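Winomitz Laboratory
The Durnotska project has begun its March collection of grasping examples. The learning system is to receive 876 recorded attempts.

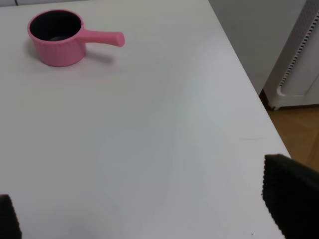 Wrist view: pink cup, handle to the right.

Each operator records 32 attempts per session. Attempts that fail are kept and labeled.

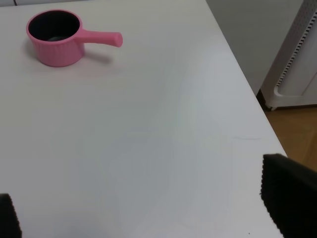

Pink toy-like saucepan on the white table, fingers open.

Comments
Mercedes Ñahui: Will the labels be shared?
Hugo Fleury: 177 done already? Well done to all.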